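I used to think waiting was dead time. Then I moved to Rinwood, where everything worth having comes with a line, and I got (dare I say it?) pretty good at it! The bakery on Uysal Street opens at 7 a.m. and by then there are usually 22 people ahead of me, all wanting the same seeded rolls.

My trick is small talk. I've picked up a soup recipe, a decent plumber and way too much about other people's knees, all before breakfast.
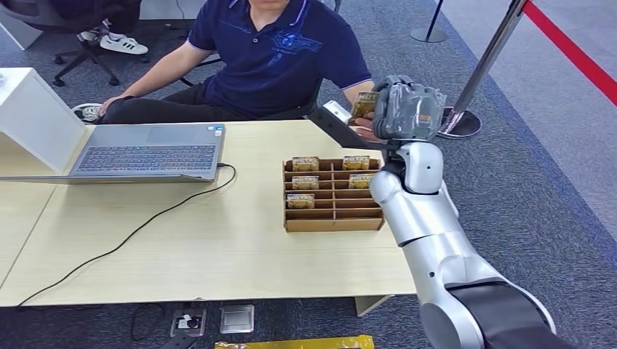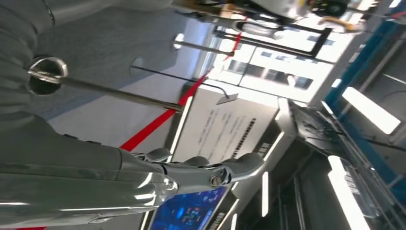
## My longest wait yet

That was the Imedetti ice cream counter in July – around 40 minutes for one scoop of pistachio, and I'd do it again tomorrow. The couple behind me had driven in from Rornent and shared their grapes with me. By the time I got to the front I'd forgotten which flavor I came for, so I let them pick.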